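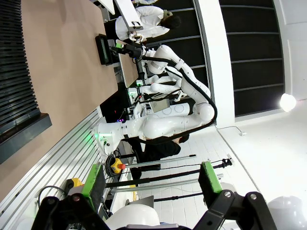
Attachment 1: wrist camera, other dual-arm unit at the bench, gripper near the monitor

Ticket 912
Project: Matei (student robotics club, bench-clearing task)
Opened by: Ornella Parisi
Assigned to: Ovidiu Stanciu
Status: Closed, with one grumble outstanding
Opened: 18th April

Problem as reported
Right arm stops partway through the reach and sulks. Console says "joint target rejected" and then nothing else, however nicely you ask. Left arm is fine. We have the regional demo at the end of April and the right arm is the one that does the impressive part, naturally.

Steps to reproduce
Load the Jomum routine. Home both arms. Press run. Get your hopes up.

What I tried before opening this
Restarted the controller. Restarted the laptop. Checked that the e-stop was released, so please don't ask. Swapped in last week's config, which failed in exactly the same place but with an older date on it.

Comment, O. Stanciu
Was the e-stop released?

Comment, O. Parisi
See above.

Comment, O. Stanciu
Fine. Please send the log from a failed run and a wrist camera still from anywhere near the bench. Also tell me what the elbow limit is set to in the Volau file. There are two places it can live and they are not on speaking terms.

Comment, O. Parisi
Log and still attached. Limit is 85 degrees in the Volau file. I didn't know there was a second place. Where is the second place?

Comment, O. Stanciu
In the Jomum routine itself, line 29, under a comment that reads "temporary." The routine asks the elbow for more than the Volau file allows, so the controller refuses the whole move and keeps its reasons to itself. The cable on the outside of the arm in your still is why I'm not simply raising the limit. That loop goes right around the elbow, and if your arm is routed the same way I would like to measure the slack before anybody gets generous.

Comment, O. Parisi
Measured with the power off. Ours is routed the same way. There is slack, but I wouldn't call it generous either. Can we bring the monitor end of the reach closer in instead?

Comment, O. Stanciu
Yes. Move the approach point 6 cm toward the base, delete line 29, and let the Volau file be the only thing with an opinion about elbows. Run it at low speed first with a hand by the stop.

Comment, O. Parisi
Done. Low speed passed, normal speed passed, then I ran it again because I didn't believe it. Passed. The arm now looks slightly less dramatic on the way in, and the team has lodged a complaint.

Resolution
Conflicting elbow limits. Duplicate removed, approach point moved, change merged into the Matei branch.

Still open
The error message should name the joint. Moved to the Sundex wish list, where it can meet all the others.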